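Handgreifer Butia im Büro einrichten: vom Auspacken bis zur ersten brauchbaren Aufnahme

Eine Anleitung von Demetrio Requena 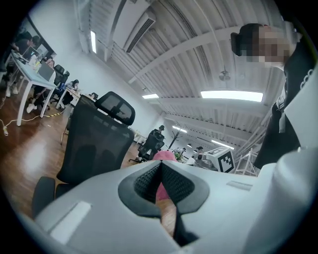 Blick über den Handgreifer. Zwischen den Backen mit dem dunklen, strukturierten Belag ist ein rosa Gegenstand zu sehen, rechts im Raum steht eine weiße Box mit Markermuster.

Der Butia von Mekis ist ein Greifer, den man in der Hand führt. Man macht mit ihm eine Aufgabe vor, die Kamera nimmt dabei auf, und aus den Aufnahmen lernt später der Roboterarm. Ich benutze das Set seit Juli und habe es mit meinem Kollegen Iñaki Cuesta schon mehrmals neu eingerichtet. Das Handbuch ist gut, aber es setzt ein Labor voraus. Wir haben ein normales Büro mit Schreibtischen, und dafür schreibe ich diese Schritte auf.

Was man braucht

Den Greifer mit geladenem Akku, die Markerbox, einen Laptop mit der Software Savville und einen Gegenstand zum Üben. Nehmen Sie am Anfang etwas Weiches mit kräftiger Farbe. Durchsichtige Becher und glänzende Dosen sind schwierig, die würde ich für später aufheben.

Schritt 1: Den Platz vorbereiten

Das Objektiv hat einen sehr weiten Blickwinkel und sieht auch die Decke und die Leute am Nebentisch. Sagen Sie den Kollegen also vorher Bescheid. In Savville gibt es unter „Datenschutz“ eine Funktion, die Gesichter unkenntlich macht. Sie ist nach der Installation ausgeschaltet, was ich nicht verstehe.

Kabel auf dem Boden kleben Sie bitte fest. Wer den Greifer führt, schaut auf die Backen und nicht auf die Füße.

Schritt 2: Markerbox aufstellen

Die Box soll fest stehen, und während einer Serie darf man sie nicht mehr bewegen. Ein Rollwagen ist dafür ungeeignet. Wir haben es mit einem probiert und danach 17 Aufnahmen gelöscht.

Achten Sie auf Spiegelungen. Bei uns war ein glatter Fußboden das Problem, und es hat geholfen, die Box ein Stück weiter von der Lampe zu stellen.

Schritt 3: Backen prüfen und kalibrieren

Der Belag muss sauber sein, Staub wischt man mit einem trockenen Tuch ab. Danach wählt man in Savville „Greifer kalibrieren“, öffnet die Backen ganz und schließt sie wieder, langsam und ohne Gegenstand. Das macht man drei Mal. Wenn der Balken gelb bleibt, starten Sie die Kalibrierung neu. Ein Neustart des Laptops ist nicht nötig, auch wenn das Programm ihn vorschlägt.

Schritt 4: Aufnehmen

Halten Sie den Greifer kurz still, bevor Sie beginnen. Dann greifen, heben, ablegen, wieder still halten. Die Bewegung soll ruhig sein, ungefähr so, wie man eine volle Tasse trägt. Sprechen darf man dabei, der Ton wird nicht gespeichert.

Nach jeder Serie schaue ich mir die erste und die letzte Aufnahme an. Wenn in beiden die Spur grün ist, lasse ich die anderen auch gelten. Iñaki kontrolliert alle, er hat mehr Geduld.

Schritt 5: Exportieren

Der Export heißt im Menü „Lie“, nach dem Dateiformat des Herstellers. Unsere bisher größte Serie hatte 214 Aufnahmen und der Export lief über die Mittagspause. Der Zielordner darf keine Umlaute im Namen haben, sonst bricht das Programm ohne Meldung ab.

Lohnt sich das Set?

Wir haben fast 2000 Euro bezahlt, mit Box und Lizenz. Die Hardware gefällt mir, das Gehäuse liegt auch nach längerer Zeit noch gut in der Hand. Mit der Software bin ich weniger zufrieden, vor allem die deutschen Menüs sind nur zur Hälfte übersetzt. Der Support von Mekis antwortet auf Englisch und meistens am nächsten Tag. Wer schon einen passenden Arm hat, kann das Set gut gebrauchen. Ohne Arm würde ich zuerst nach einem Leihgerät fragen.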